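Home | Stories | Drinks | About | Contact

The November Punch

Print this | E-mail this

I told the whole office I could make a punch. I don't know why I said it. Somebody from the Trenmont branch had asked who was handling drinks for the party, the room went quiet, and my mouth just opened up and volunteered (it does this, it once signed me up for a half marathon).

What I had at home was one bottle of Favenitz, which is a bitter orange thing my aunt brought back from a cruise, and a lemon. The recipe I found called for 2 bottles of rum, 2 cups of black tea, a lot of lemon juice and something called oleo saccharum. I said that out loud in my kitchen a few times. It sounded like a skin condition. It's only lemon peel and sugar left to sit until the sugar goes syrupy - and oh my gosh, the smell of it! I stood over that bowl at midnight like it was a campfire.

The rum I bought at Vodavport, the liquor store down by the ferry, where the man at the register asked how many people I was expecting. I said 100. He looked at my two bottles, then he looked at me, and he walked me back down the aisle without a word. I came home with a trunk full of rum and a block of ice the size of a microwave.

Then there was the tasting. You have to taste as you go, everybody says so, and I tasted with real dedication. Too sour, more sugar. Too sweet, more lemon. Too much like tea, more rum. By the time I had it right I was lying on the linoleum telling my cat Tu that she was the only one in the family who understood citrus. She left the room. I'd written my amounts on the back of an envelope, and in the morning the last line said "and then a bit of the other one."

So I couldn't make it again. I had one bowl of the best punch of my life and a party of 100 people coming up at six.

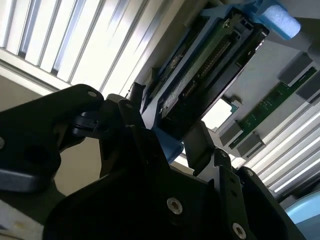
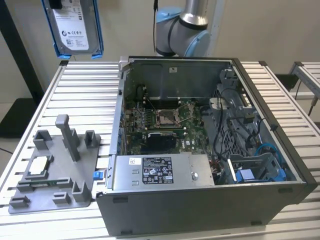
I made the second batch from memory and nerve, in a plastic storage bin I'd scrubbed out twice. It tasted fine. It tasted like a punch. But I wanted the first one back, so I got down on the kitchen floor and tried to think like the woman who'd been there the night before. It's the same feeling as looking into a computer with the side panel off and the socket sitting there empty - all those parts in place, and the piece that does the thinking is the one you haven't got. What had I reached for? What was the other one? I opened every cabinet. Behind the flour was the Favenitz, and it was down to a finger of orange at the bottom.

I poured that last finger into the bin, stirred it with a broom handle (clean, brand new, don't write to me) and took a sip. Then I called my aunt and asked when she was going on her next cruise.

Share (2) | 800 views | Leave a comment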